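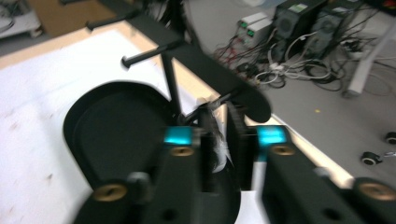

*The gripper at the stand, open day, 08/05/2022.*

The visit was scheduled for two hours and the group had been told to wear closed shoes. I went as the representative of Plidar, which bought small assemblies from Fesholm and wanted to know whether it should go on buying them. My instructions fit on one page. I was to observe, take notes, and agree to nothing.

Fesholm occupied the upper floor of a building on the Henríquez road. The guide met us at the freight elevator and gave each visitor a badge and a printed sheet. The sheet listed the stations in order. Station 1 was the storage rack, station 2 was the hand tool, and station 3 was coffee.

At station 2 the operator was already at work. She held the gripper the way one holds a cordless drill, low and close to the body, and moved the fingers in toward the stand on the table. Each finger had a cyan block near the tip. The guide explained that the software used the two blocks to work out how far the fingers were open, and that everything else it learned, it learned from the operator's movements.

"How many movements?" asked a man from Erkisex. Erkisex also bought assemblies. He and I had not been introduced.

"Around 2000 for this task," said the guide. "We started collecting in June of last year."

I wrote down 2000.

The operator closed the fingers on a narrow black piece, held it, and opened them again. A scrap of something white and crumpled was between the fingers as well. She did not comment on it. She repeated the motion from a slightly different angle, and then from another. Her breathing was audible when the group was quiet. Between repetitions she rested her elbow against her side for the length of one breath.

The guide said that the recordings would be transferred to a fixed arm in the next room, and that the arm would then perform the task without her. The man from Erkisex asked when. The guide said the schedule was on the back of the sheet. On the back of the sheet was a map of the fire exits.

I asked to see the arm.

The next room was cooler and had one window. The arm was bolted to a steel bench, with a stand in front of it. A technician typed a command and the arm extended, stopped above the stand, and stayed there. The technician typed again. The arm lowered itself by a small amount, closed its fingers on the air beside the pole, opened them, and withdrew to its starting position. Then it moved its elbow joint inward, paused, and moved it out again.

"What was that last part?" I asked.

"Return to home," said the technician.

"Before that."

He looked at the log. He scrolled up and then down. "It's in the training data," he said. "It does it between attempts."

The arm ran the task again. It took hold of a part this time and lifted it, and the group made a polite sound. It set the part down, drew in its elbow, and waited. I counted one breath, my own. The elbow went out.

The technician said that the pause cost them throughput and would be filtered out in the next version. The man from Erkisex wrote this down. I had my pen out too, but I was looking through the doorway at the operator, who had put the gripper on its hook and was rolling her right shoulder forward and back.

At station 3 I stood next to her. I asked how long she had been doing it. She said since the first batch, and that before that she had assembled the parts by hand, 77 to a tray. I asked whether she had seen the arm run.

"Once," she said. "It was sore."

She finished her coffee and went back to the table. My report recommended an order of 200 units, current version. Under remarks I entered that the pause was acceptable to Plidar and need not be removed. Purchasing called to ask what pause, and I told them it was a technical matter.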